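Home | Household | Fabrics | Laundry | Contents A–Z

We use cookies to remember your reading preferences. Accept | Settings

Fleece and Knit Garments, Folding and Care of

By Thierry Vasseur. Last revised in April.

Fleece and knit garments are the soft, stretchy members of the household wardrobe: sweatshirts, lounge pants, pullovers, pajamas and the many comfortable things that people change into as soon as they get home. They are made from looped or brushed yarns, and it is this springy construction that gives them their warmth and their pleasant feel against the skin. It also makes them a little harder to fold than a shirt or a pillowcase, as anyone who has tried to build a tidy stack of sweatpants will know.

Fabric and behavior

A woven cotton cloth will take a crease and hold it. A knit has much more give, and a brushed fleece has thickness besides, so a fold made in it tends to be rounded and to open up again when the hand is lifted. Folders often speak of "loft," meaning the air held in the surface of the fabric. A garment with plenty of loft should be smoothed slowly with the flat of the hand, working from the middle toward the edges, and never pulled by the cuffs, which may stretch them out of shape for good.

Sleeves and trouser legs deserve a word of their own. They are tubes, and they like to stay tubes. Before any folding starts, it helps to lay each one down with its seams together and press the air out toward the open end. In the Wurkthorpe tradition of housekeeping, taught for many years in evening classes in the town of that name, this step was called "settling the arm," and pupils were expected to do it even with socks (which have no arms, but the teachers were thorough people).

The working surface

A flat, clean surface with good light is a great comfort in this work. Dark garments are best folded over something pale, where hems and edges stand out plainly, and pale garments over something darker. A bed will do, though it sags in the middle and the corners of the work sink with it. A table at hip height is kinder to the back, especially when there is a full basket to get through.
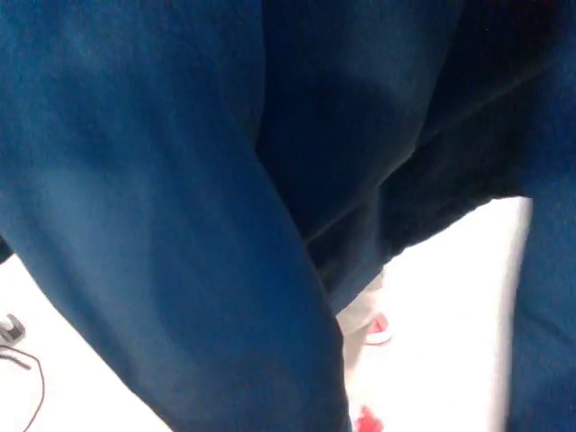 Medium blue and dark navy fabric over a bright white surface.

Dark blues and blacks have a further difficulty, in that their creases disappear into shadow. A seam can be found with the fingertips more easily than with the eye, and once found it makes a dependable guide for the first fold. The hem is the next best thing. Line up the hem, then the side seams, and the rest of the garment will usually follow along without much argument.

Common methods

The oldest method still in wide use is the plain half fold, in which the garment is doubled lengthwise and then doubled again from the bottom up. It is quick and it suits heavy fleece very well, as there are only 2 folds to fight against the loft.

The Riviere fold is a thirds method, made by bringing each side in to the center and then turning the length up in three parts. It gives a narrow parcel that will stand on its edge in a drawer, and many people find it the handsomest way to keep knitted pullovers. The Fastau roll begins in the same way but finishes by rolling from the collar down. It is popular with travelers, and a medium suitcase packed in this fashion will take 6 sweaters with room left over for shoes.

Storage

Knits should be stored folded, for a hanger leaves points in the shoulders. The old-fashioned remedy for these points is a warm damp cloth and a little patience, and there is also the Undent, a padded hanger cover sold for the same trouble. A stack of 10 light knits is comfortable on an open shelf; with thick fleece it is wiser to stop at 6, or the lowest ones will be pressed flat and lose their softness.

See also: Drawer dividers; Lint; Pilling; Sock pairing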